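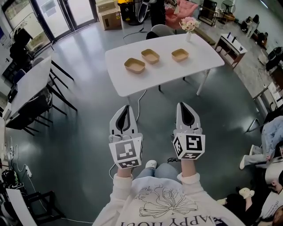
Saqib Durrani meinte nach der letzten Version, er finde die Spalte mit den Ballverlusten komplett unbrauchbar, solange Schrittfehler und Fehlpässe darin in einem Topf landen. Recht hat er, und deshalb gibt es jetzt Version 2. Wer noch mit der alten Datei rechnet, bitte umsteigen, die alte pflege ich nicht weiter.

Joltham-Spieldaten, README
Stand: 12. März 2025

Was drin ist

Die Spielprotokolle der Hallenliga Joltham, Basketball, Herren und Damen, 22 Spieltage. Abgetippt von den Papierbögen, die am Anschreibetisch ausgefüllt werden. Ich habe damit im November angefangen, weil ich wissen wollte, ob unser Team im letzten Viertel wirklich so oft einbricht, wie alle behaupten (ja, tut es, leider). Dann wurde die Sache größer als geplant, und inzwischen fragen auch Leute aus anderen Vereinen danach. Freut mich sehr!

Dateien

spiele.csv: eine Zeile pro Spiel, mit Heimteam, Gastteam, Halle, Endstand und Viertelständen
spieler.csv: eine Zeile pro Spieler und Spiel, Namen durch Kürzel ersetzt
fouls.csv: jedes Foul einzeln, mit Viertel und Art, soweit der Bogen das hergibt
sperren.csv: neu, siehe unten

Trennzeichen ist das Semikolon, Kodierung UTF-8, Kommazahlen mit Komma. Ja, ich weiß. Wer das in Bretix einliest, muss beim Import das Gebietsschema auf Deutsch stellen, sonst werden aus den Wurfquoten lustige Datumsangaben.

Spalten, bei denen es immer wieder Fragen gibt

min: gespielte Minuten, gerundet. Leer heißt nicht eingesetzt, 0 heißt unter einer halben Minute auf dem Feld.
bv_pass und bv_schritt: die getrennten Ballverluste, danke Saqib. Die alte Spalte bv ist raus.
tf: technische Fouls. Die der Bank stehen beim Kürzel BANK und gehören keinem Spieler, also vor dem Mitteln bitte rausfiltern.
halle: SA ist die Sarkar-Halle, KA die Sporthalle Katotura. In der KA lief die Uhr in der Hinrunde nur mit vollen Sekunden, deshalb sehen die Zeiten dort gröber aus.

Sperren

Die Tabelle hat Aqeel Bugti angestoßen und zum großen Teil selbst gefüllt. Drin stehen Beginn, Ende und Grund als Kategorie (Disziplin, Spielberechtigung, Sonstiges). Freitext haben wir weggelassen, die Liga ist klein und jeder kennt jeden. Aus demselben Grund sind die Kürzel in sperren.csv andere als in spieler.csv. Bitte nicht versuchen, die beiden zusammenzuführen, auch wenn es bei ein paar Leuten vermutlich ginge.

Bekannte Macken

Bei mehr als 30 Bögen war die Rebound-Spalte nicht lesbar, dort steht NA. Geraten habe ich nirgends. Verlängerungen sind in fouls.csv als Viertel 5 eingetragen, in spiele.csv haben sie eine eigene Spalte, das ist unschön und kommt in der nächsten Runde dran. Bei den Damen fehlen die Assists der ersten Spieltage komplett, die wurden damals noch nicht mitgeschrieben. Und wenn ein Spieler auf 20 Freiwürfe in einem Spiel kommt: kein Tippfehler, habe ich zweimal nachgesehen.

Nutzung

Frei für alles Nichtkommerzielle, mit Nennung der Quelle (Joltham-Spieldaten reicht). Für Wettkram bitte nicht, da bin ich empfindlich.

Fehler gefunden? Am liebsten als Meldung mit Spielnummer und Spalte, dann suche ich den Bogen raus und schaue nach. Korrekturen sammle ich und spiele sie gebündelt ein, das kann also etwas dauern, besonders während der Playoffs, da stehe ich selber in der Halle.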